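Robots at the tableware packing benches, what changed for you?
Posted by Kausar Malik, June, 7.40 in the morning

Good morning to all. I work at Andik, we check and pack tableware and small household things for web shops. Since spring we have two arms on the benches, installed by Konum. Before, each of us packed 400 pieces in a shift. Now the arm takes the simple pieces and I get everything it refuses. My number on paper is 300, but I am more tired than before, as every piece is a difficult one. Is it the same at other places? And did your pay change?

paracha_nights
Same with us. The easy pieces were my rest. I did not know this until they were gone. Pay is the same, but the bonus was counted on pieces, so for three months we lost it. Ask about the bonus now, and ask in writing.

Nerard_tom
I don't agree with the sad tone. I did 2,000 plates a week by hand for six years and my wrists are finished. Let the arm have them. At our place no one lost the job, two people moved to returns and they like it there.

Kausar Malik
Tom, I am sorry for your wrists, and I don't say the arm must go. I say that the target was made for the old work. If I have only the hard pieces, then 300 is too much.

paracha_nights
@Nerard_tom "no one lost the job" is true here also, but when somebody leaves they don't hire a new one. We were nine on nights and now we are six.

Nerard_tom
Fair point. I have not looked at it this way. With us it is also fewer than before.

lina_bench4
Who cleans and checks the gripper at your place? In our shop it became the packer's duty without any paper about it. 30 minutes at the end of the shift, wiping the soft parts and looking for cuts, and these minutes are not in the target.

Kausar Malik
Lina, with us it is also the packer. My bench this morning, before the start:
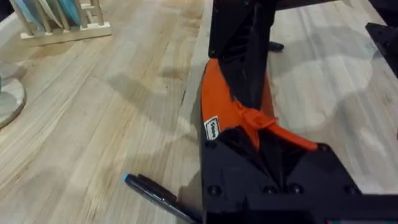 I asked the team leader if the checking can be counted as work on the target sheet. He said he will bring it to Konum, but I think it is not a Konum question. They sell the arm, they don't write our targets.

lina_bench4
Exactly, this is for your manager. We got 15 of the 30 minutes after we all wrote down our times for one month. The paper convinced them more than the talking did.

Nerard_tom
I would also ask for proper training. I was shown the stop button and the cleaning cloth, and this was all.

Kausar Malik
Thank you, I will start writing the times from today's shift. Lina, did you write them by hand or is there some form you can share?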